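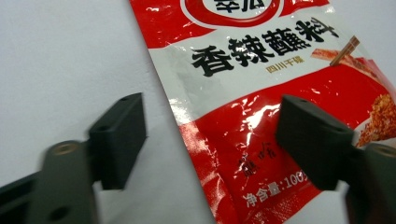 My sister and I have been meaning to try Saengthong ever since it opened in the old shoe repair place on Duston, and on Friday we finally got ourselves over there. I wish we had gone sooner! It's a small room with close tables, and the smell of lime leaf and frying garlic gets you before you've even let go of the door. We waited 19 minutes for a table, which for a Friday night is nothing at all, and they brought us hot tea while we stood there in our coats.

Get the khao soi. I know everybody says to get the khao soi, but everybody is right. The broth is rich and a little sweet, with a slow heat that creeps up on you by the third or fourth spoonful, and the crispy noodles on top stay crispy a good long while (I eat slowly, so I would know). The chicken fell apart when I looked at it. My sister had the basil pork with a fried egg and would not trade bowls with me, not even for one bite, and we have been trading bowls since we were kids.

We also shared the papaya salad, medium hot. Their medium is a real medium – if you're used to the kind where medium means a slice of pepper waved over the plate, go down one step. The wings were good too, sticky and salty, though I would have liked them a touch crunchier. The only thing I wouldn't order again is the spring rolls. They were fine, just a bit plain next to everything else.
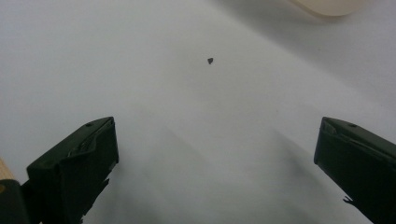 Small speck on a white surface.

Our server was Beathag, and she was a sweetheart. She talked us out of a fourth dish, and she was right to, as we both went home with boxes anyway. She also told us the mango sticky rice was nearly gone and put one aside for us before we'd even finished our noodles. Warm rice, cold mango, plenty of coconut cream with that little bit of salt in it... I thought about it all weekend.

Dinner for the two of us came to $36 before tip, and that seems more than fair for the amount of food. They do take cards now. Parking on Duston is its usual misery after six, so try the lot behind Stallton and walk over.

One more thing, if you're bringing a group, call ahead. There are only a couple of bigger tables, and a party of seven behind us ended up split across the room and waving at each other. They'll be closed the last week of December. I've already promised my sister we'll go back before then, and this time I'm having the basil pork. She can get her own.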